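How Plaltbridge Got Clean: My Local History Project

So for my project I picked the old public laundry in Plaltbridge, mostly because I walk past the building every morning and had no idea what it was. The sign over the door still says Bellamy if you squint. I figured it was a bank or something. Nope! It was where half the town brought their sheets.

I started in the library basement, where Clive Stockdale let me go through the Bellamy ledgers (he made me use a pencil, no pens allowed down there). The first book lists 23 regular families. By the last one the laundry was washing up to 1000 pieces a week, and a lot of those were towels from the Clandine Hotel. Towels were charged by the dozen, and the clerk wrote a tiny "t" next to each one, which took me forever to figure out. 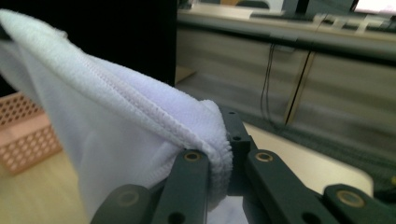 The Clandine was the big customer, and also the big problem. In November the hotel got a bill for 3295 towels and refused to pay it, saying they didn't even own that many. I read six letters going back and forth and they get ruder and ruder, it's great. What I think happened is that the same towels came through over and over and the hotel manager thought he was being charged for owning them. My teacher says I can't prove that, so I'm calling it a theory.

Then I interviewed Preben Norðdahl, whose grandmother worked the folding tables. She told him the new girls got the small towels and you had to earn your way up to tablecloths. Everything was folded in thirds with the hem tucked inside, and if the hem showed, it went back on the pile. He still folds his that way and says he gets annoyed in other people's bathrooms.

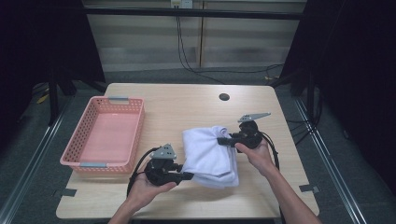 His grandmother left when the Lomenano company bought the place and put in coin machines. I found one ad from that time promising a full wash in the time it takes to drink a coffee, and I have my doubts. The folding tables were sold off, and Preben thinks one of them ended up in the school art room. I asked, but the art teacher didn't know.

If I had more time I'd look for the Clandine's side of the letters. I'd also make a proper map, since I only matched addresses for the first ledger and I know there are at least 100 more in the later ones. Mr. Stockdale says I can come back over the summer.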